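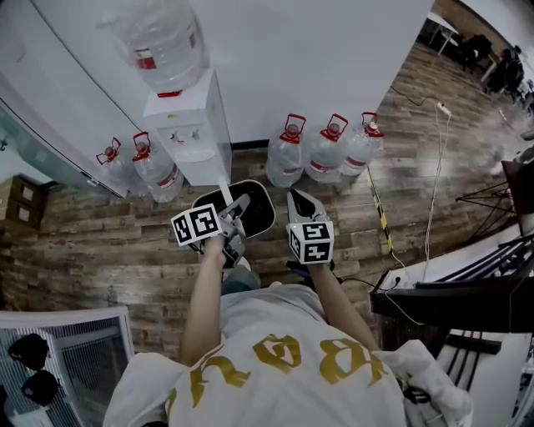
Hand-held grippers in use beside the water dispenser.

Workshop tips: sharing the floor with automation

Since October, lifting at Nuttall has passed in stages to the Kistura handling line. Staff formerly on lifting duties now spend more of the shift checking and setting out. The following is advised.

Keep spare water jugs in a row against the wall, with their handles easy to reach.

Keep cables away from walkways.

Set trays down flat before a gripper is brought to them.

Change over hand-held tasks every 18 minutes, as wrists tire sooner than backs.

Report faults to the Besia desk, extension 627.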